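Ticket 137: label printer drops off network after lunch
Status: open, waiting on Denilar
Opened 14 February 2019

Label printer in Mabula building stops taking jobs. Queue says "ready", nothing comes out. Power cycle brings it back for a bit, then same again. Happening all week.

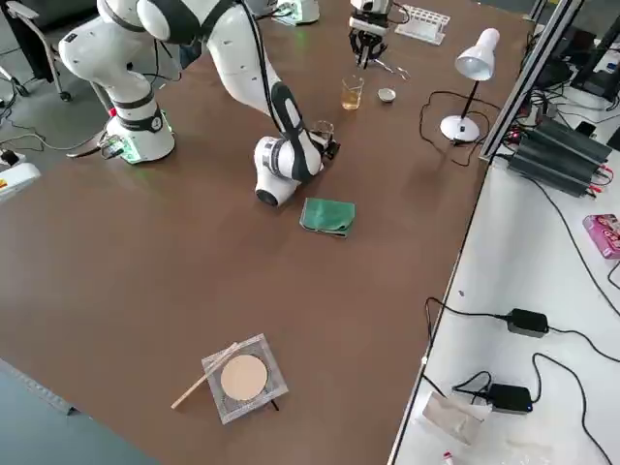

Natalie Pilkington
IT Support, first line

Went over and had a look. Printer was on, panel fine, self test label fine. No reply to ping from my laptop though. Swapped the network cable, no change. Tried the next wall socket along, no change. Restarted the print queue and cleared 20 stuck jobs, all the same label sent again and again. Please stop clicking print!! It makes the backlog worse.

Driver was an old one from September. Updated it on the shared PC, printed a test sheet ok. Left it at that and closed the ticket. Reopened an hour later, same fault. 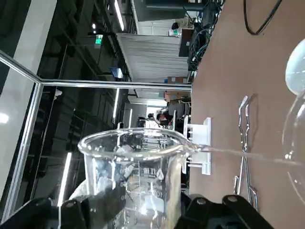
Keith Catterall: Same thing upstairs with the Kisia one, only ours comes back by itself if you leave it. Prints the whole lot in one go then, wasted most of a roll. Could it be the address? Ours changed when they moved the switch.

Good shout. Checked the address list and the printer is set to automatic, so it gets a new address when the old one runs out. Queue is still pointing at the old one. Kieran Treloar has asked for a fixed address to be set aside, needs sign off from the network team at Denilar. Chased twice.

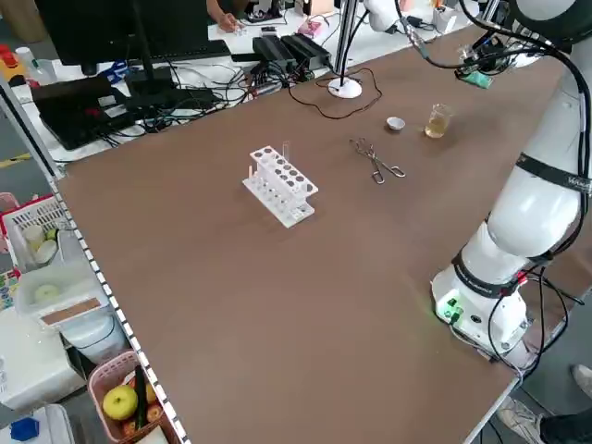
Can we print labels from our own PCs in the meantime?
Use the USB lead on the shared PC for now and pick "Jader local" from the printer list. Network printing stays off untill the address is fixed.

Update: USB working, over 100 labels through with no drops. Alignment a bit out on the small ones, top line clipped. Set the gap to 2 mm in the printer settings, then hold the feed button til it stops. Chantelle Chauke did hers and it's fine now.

Still to do: fixed address, repoint the queue, same again for the upstairs printer. Don't close this one please.

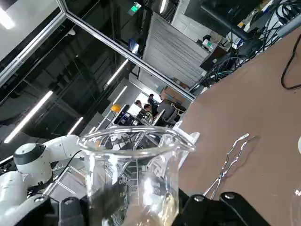 Glass beaker, 100 mark on the side

Next check when Denilar come back to us. NP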